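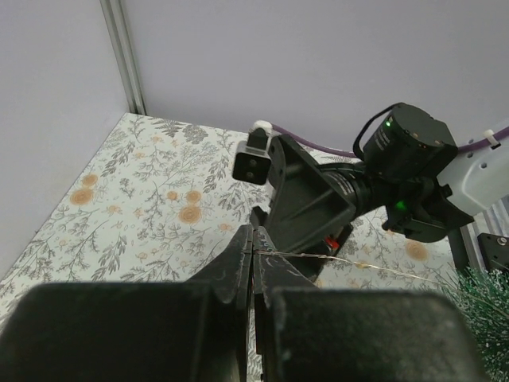 Sarkby is the cloth I've sold the most of since I opened the shop, and it's still the one I pull off the shelf first when somebody wants one fabric to do curtains, a tablecloth and maybe a couple of cushions as well. It's a cotton and linen mix, mid-weight, with a bit of a slub to it so it never looks too new. People worry that a pattern will be too much once the decorations come out, and I always tell them to have a go anyway. A green tree with white snowy bits on the branches sits very happily near a pattern, and a thin light-coloured wire like the one running over to it hardly shows on a busy surface, where on plain white you'd be staring at it till New Year. If you're sewing for the holidays, get your order in by early November and you won't be hemming at midnight (I speak from experience!).

Shop > Fabric by the metre > Cotton and linen > Sarkby

Search the shop Enter keyword Go

New in Fabric Trims and tapes Samples Sale Delivery Contact

Sarkby printed cotton-linen

Width: 154 cm
Sold by: the metre, minimum cut two metres
Colourways: six
Wash: cool, gentle, line dry
Shrinkage: allow 3%

I'll tell you how it behaves, as a swatch only gets you so far. Straight off the roll it's a little stiff and holds a crease. Wash it once and it loosens up beautifully and gets that soft, slightly rumpled look you either love or want to iron out. I love it. My sister-in-law irons it. If you're in her camp, do it while the cloth is still damp and use plenty of steam on the wrong side – the ink doesn't mind the heat but the slubs can go shiny if you press hard on the face.

Please, please wash it before you cut. I know it's boring and I know you want to start right away. Three per cent doesn't sound like much until your full-length curtains are hovering above the floor, and I can't take back cut cloth.

The colours: the greys are warmer than they look on most screens, and the lavender has more grey in it than you'd think. The green is a proper leafy green. There's a mustard too, which I nearly dropped and then couldn't because the people who buy it keep coming back for more. If you're matching paint, order a sample and tape it up on the wall for a few days. Look at it in the morning, look at it with the lamps on, then decide. 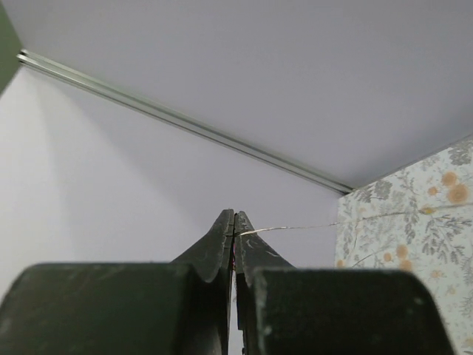 For curtains, the thing to settle before you order is where the track is going, and I'd do that before you even pick a colour. Measure the drop from the track itself, never from the window frame, and measure it at both ends because old houses are rarely level. My favourite spot is right up where the wall meets the ceiling. A long, narrow silver-grey rail up there is no eyesore at all against pale lavender-grey paint, and with something floral picking up where the rail ends your eye goes to the flowers anyway. You get a longer drop out of it as well, and the room feels taller. Add your hems (I allow a generous double hem at the bottom) and then your shrinkage, in that order.

Sarkby takes heading tape well. I keep the Ineo pencil pleat tape in white and natural, and it's the one I use at home – the cords pull smoothly and the pockets are big enough that you don't swear at the hooks. For a sheer track with small gliders go for the narrower Ineo tape and keep the gathers light. It can be made up unlined if you like the sun coming through, though on a west-facing window I'd line it, as any print will fade in the end.

Tablecloths are easier. The full width suits most kitchen tables without a join, so you're really just hemming four sides. Mitre the corners if you're feeling fancy. Red wine comes out if you catch it early, beetroot does not.

If you like the pattern but want something heavier for a chair or a bench seat, have a look at Alarcón, which is the upholstery weight from the same mill. The repeat is larger, so you'll need more to match it up, and it isn't one for curtains unless your brackets are very sturdy.

Everything is cut by me at the shop in Piltstead and goes out folded, or rolled on a tube if you ask in the order notes. Lengths over two metres come in one continuous piece. If I'm down to the end of a roll and can't manage that, I'll email you before I cut.

Samples are free for the first three and come in the regular mail.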